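A thread about moving house when you are a person who keeps everything. I have moved three times since I came to this country, the last time in September, and I would like to write down what I learned before I forget it again.

The first move was with two suitcases. I don't count it as a real move, but I mention it so you understand I was once a person with few things. It is possible to be this person. It does not last.

The last move was 1000 kilometers, from the coast to Clovska. When the distance is like this, you cannot go back in the evening for the lamp you forgot. Everything is decided on one day, and everything has to have a place in the truck.

Start with the papers. I started with the kitchen, as every list on the internet told me, and I was sorry for it. A kitchen is easy, you know what a pot is. Papers need a clear head, and at the end of packing you don't have a clear head anymore.

I made one folder with contracts, school certificates, the lease and the insurance, and this folder traveled on my knees. My cousin laughed at me. Then at the new place the landlord asked for the old lease before he gave me the keys, and it took me one minute.

About insurance. I bought mine from a company called Protance, and I am glad, but please read the page about who does the packing. With my policy, if I packed the box myself, they paid only when the whole box was lost. If the movers packed it, they paid also for breakage. I found this on the evening before, at 11 p.m., with all the glasses already packed.

So the glasses went in the car with me. They survived. One bowl from my grandmother has a new chip, but she had dropped it herself more than once, so I think it is in good company.

Now boxes. I used to keep every box that a product came in. The shelf above my wardrobe was full of them, one inside another, and I was proud of this system. It took me half a day to look at what it really was: I was paying rent for air.

My rule now: I keep the box if the thing is still under warranty, or if the thing is fragile and I know I will move again. All other boxes I open flat and put with the recycling. The cables are sorted on the same day, or they will never be sorted.

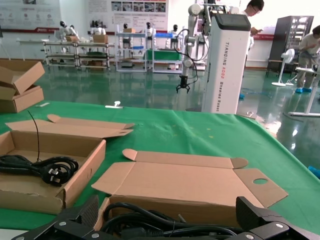
Ghazal Sharifi: Do you cut the receipt number out of the box before you recycle it? I threw one away last year and then the shop wanted the serial number, and it was printed only on the cardboard.

Thank you Ghazal, this is a very good point and I forgot it. I don't cut, I take a photo of the side with the numbers and save it in a folder on my phone with the name of the thing. But cutting is maybe better for people who lose phones. I also lose phones.

Next: cables. My method is simple and a little boring. If I cannot say which device it belongs to, I write the month on a piece of tape and put it around the cable. If the tape is still there after one year, the cable goes to the electronics bin.

I know many of you will say, "And the next day you will need it." Yes. This happened to me one time, with an old printer. I bought a new cable from the Ghorbani hardware shop near the station, and it cost less than my lunch. I had carried the old one through two apartments.

The man at Ghorbani also sold me the best thing of the whole move, a fat marker that writes on tape. I had used a ballpoint pen until then. In a dark hallway, with your arms full, you cannot read a ballpoint pen.

What to write on a box: the room where it goes, and the first thing you will want from it. "Bedroom, sheets." "Kitchen, coffee." Don't write "various." I wrote "various" on five boxes and I still have a bad feeling when I walk past the closet.

Write it on the side and not on the top. When the boxes are stacked, the tops are gone. 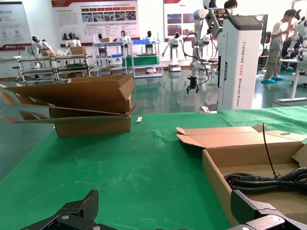
Somebody asked me in a message if it is better to hire movers or ask friends. I did both, and my opinion is: friends for a move inside the city, movers for a long one. With friends you pay in pizza and also in evenings, when it is their turn. I carried a piano for a friend once. We are still friends, but we don't talk about the piano.

For the long move I took a small firm, Gasutness. They sent a person to look at the apartment first, and the price stayed what he said. Ask for this visit. Two other firms wanted to give me a price on the telephone, and I think a person who has not seen my bookshelf cannot know the price of my bookshelf.

Ask them also about the street. In Clovska the truck could not stop in front of my door without a permit from the city. It takes three working days to get this permit, and you cannot hurry it with a sad voice. I tried.

Books go in small boxes. Everybody says it, and everybody has one large box of books anyway, with a bottom that opens on the stairs. Mine was the cookbooks.

Plants: I gave away the big ones. It was the hardest part for me, harder than furniture. The lemon tree lives with my old neighbor now, and she sends me pictures of it. It looks better than when it was mine – I try not to take this personally.

The first night box. Towel, soap, toilet paper, phone charger, a knife, a cup, something to sleep in, medicine if you take it. Put it in the truck last or take it with you. I would add one light bulb. The people before me had taken all of theirs, and I brushed my teeth with the refrigerator door open.

Change your address at the post office before the move. There was a mistake with mine, and for some weeks my letters went to a dentist. He was very kind and kept them in an envelope. I have now also a dentist.

One thing about language, for people who move in a country that is not the first one. Learn the words for the meters. Gas, water, electricity, "reading," "deposit," "wear and tear." I speak this language every day at work and I did not know "wear and tear." It was the most expensive expression in my old lease.

Take pictures of the empty rooms before you give back the keys, also inside the oven. My old landlord asked about the oven.

If you have a question about the permit or the lease words, please write it under this post. I will answer in the evening. First I have to open a box called "various."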